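4장. 얼음판 준비와 경기 시계 설정

4.1 시작하기 전에

Olell 경기 시계는 아이스하키 경기장에서 쓰는 물건입니다. 농구장에서도 돌아가기는 합니다만, 3피리어드에서 멈춘 뒤 4쿼터를 내놓으라는 항의를 받게 됩니다. 설치에는 두 사람이 필요합니다. 한 사람은 조작반 앞에, 한 사람은 골대 뒤에 서고, 둘 다 장갑을 끼십시오.

조작반 뒷면의 단자는 31번부터 37번까지 씁니다. 나머지 단자는 미래를 위해 남겨 둔 것인데, 그 미래는 아직 오지 않았습니다.

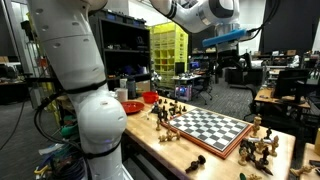 4.2 시계 맞추기

1. 조작반의 전원을 켜고 초록색 표시등이 들어올 때까지 기다립니다. 노려본다고 빨리 켜지지는 않습니다.
2. 메뉴에서 '종목'을 누르고 '하키'를 고릅니다. 바로 옆의 '하키(필드)'는 잔디에서 하는 쪽입니다.
3. 피리어드 길이를 20분으로 입력합니다. 유소년 경기라면 대회 요강을 따르십시오. 관중석의 부모님들은 요강을 이미 외우고 있습니다.
4. 관리자 번호 1397을 넣고 '저장'을 누릅니다. 첫 경기 전에 이 번호를 바꾸십시오.
5. 버저를 한 번 시험합니다.

주의: 버저 시험은 정빙기가 링크를 나간 뒤에 합니다. 운전자가 놀라면 빙면에 곡선이 남습니다.

4.3 페널티 시계

페널티 시계는 팀마다 두 개입니다. 세 번째 선수가 벌칙석에 들어오면 그 선수의 시간은 앞선 페널티 하나가 끝날 때까지 대기열에 머뭅니다. 고장이 아닙니다. 규칙이 원래 그렇습니다.

1. '홈' 또는 '원정'을 누릅니다.
2. 등번호와 벌칙 시간을 차례로 입력합니다.
3. 주심의 신호를 확인하고 '확정'을 누릅니다. 감독의 신호는 해당하지 않습니다.

참고: 마이너 페널티 중에 상대 팀이 수적 우위로 득점하면 '조기 해제'를 직접 눌러야 합니다. 시계는 골을 보지 못합니다.

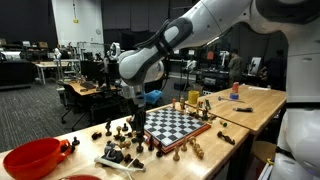 실비아 유르초는 이 대목에 다른 의견을 보내왔다. 조기 해제를 손으로 누르게 해 두면 환호성 속에서 꼭 잊어버리니, 득점 단추를 누를 때 화면에 물음표라도 하나 띄워 달라는 것이다. 5월 판 소프트웨어에 그 물음표가 들어갑니다. 그때까지는 조작반 위에 쪽지를 붙여 두십시오.

4.4 경기 후

1. 점수를 먼저 기록지에 옮겨 적은 다음 '초기화'를 누릅니다. 순서를 바꾸면 양 팀의 기억에 의존하게 되는데, 두 기억은 대체로 일치하지 않습니다.
2. 전원을 끄고 덮개를 씌웁니다.
3. 기록은 1000경기까지 저장됩니다. 그다음부터는 가장 오래된 경기부터 지워지니, 크게 이긴 경기는 따로 보관하십시오.

주의: 덮개를 씌운 조작반은 의자와 비슷한 높이가 됩니다. 의자가 아닙니다.

시계가 멈추지 않거나 시작되지 않을 때는 7장을, 시계가 거꾸로 갈 때는 4.2의 2번을 다시 읽으십시오.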